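Mirnevora is looking for a part-time reviewer to cover phone cameras and small video gear. The site has been running camera and phone reviews for several years, and our video section has grown faster than we can staff it. We had 121 reader requests for phone footage comparisons last year and published 24 of them.

You would write two reviews and one short news piece a month, and shoot the sample clips that go with them. Most of the work is done from home. We mail the phones, mounts and microphones to you with a prepaid return label, and you keep each item until the review is published.

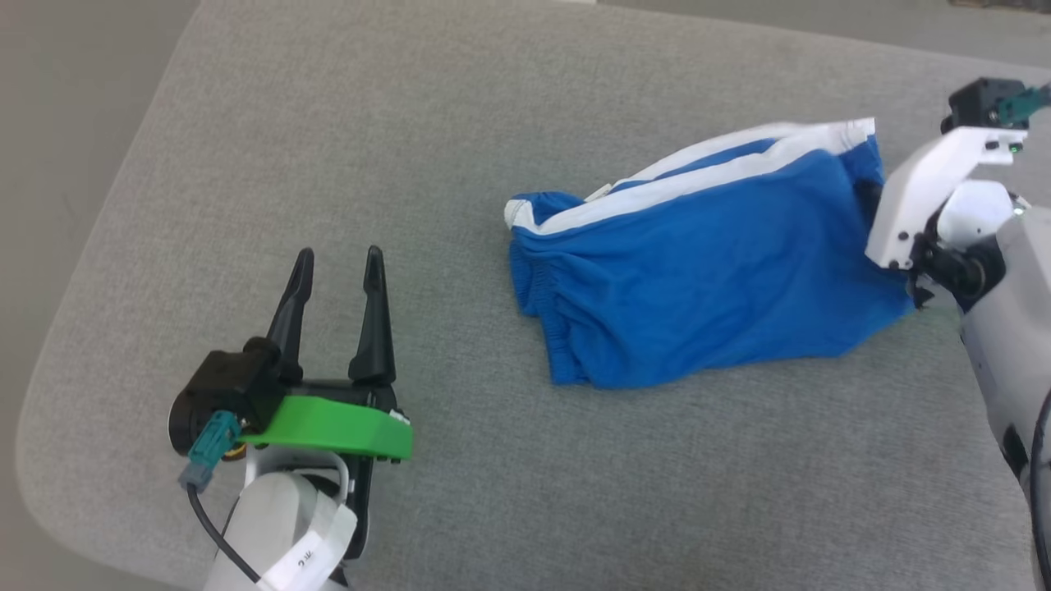 **Trinity Sorensen**
Video Editor, Mirnevora

### What we need from you

- Clear writing in English, with measurements where they help the reader
- Some experience shooting video on a phone and on a mirrorless camera or DSLR
- A computer that can edit 4K files
- Enough free time to turn a review around in two weeks

You don't need a journalism degree. A YouTube channel or a blog is fine as proof of work, whatever its size. We do ask that you tell us about any paid deals with phone or camera makers — past ones too.

### Pay and hours

The contract is for one year and pays $1,223 a month. Travel to trade shows is extra and agreed on ahead of time. Expect to work more in December, when we put together the annual buying guide.

You would report to me. Carla Rawashdeh handles test equipment and shipping, and Ashraful Wijesinghe checks all figures before a review goes live.

### How to apply

Send the following through the jobs form on our site, with "Video reviewer" in the subject line:

1. A short note on what you shoot with now
2. Two writing samples, at least one of them a review
3. A link to a clip under three minutes, straight from the phone — no color grading

Applications close March 2, 2020. We will ask up to five people to do a paid test review of the same phone mount, the Kukby, and make a decision from those. Questions about the contract can go to Custódio Marinho in the business office through the same form.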